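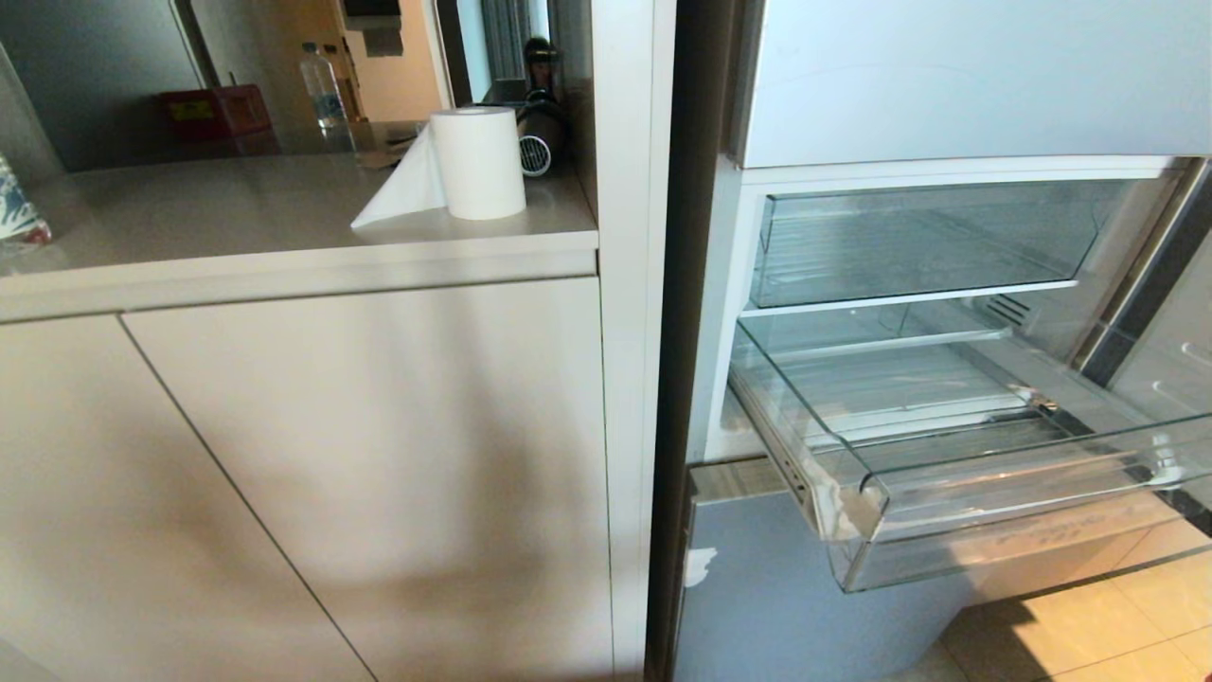
Tips for comparing two grippers in a home kitchen

Start with the fridge drawer. Empty it first, then let each gripper pull it 20 times. My Skanov has wide fingers and needs a good angle for the drawer edge. The Panham is thinner, but on a full drawer it slips.

Paper towel is the second test. Stand the roll near the end of the counter and leave one sheet loose. Close the fingers slowly – a strong grip only tears the corner.

Cover the mirror if your arm uses a depth camera. Mine saw every bottle two times, and I lost an evening to this in June.

Move cords away from the arm before you start, also the hair dryer cord.

Write down the grip force after every try. I use 5 newtons for paper and 28 for the drawer. Wipe the finger pads between tests, with a cloth a little damp and no soap.

Iwona Pietrzak, 22 Jul 2018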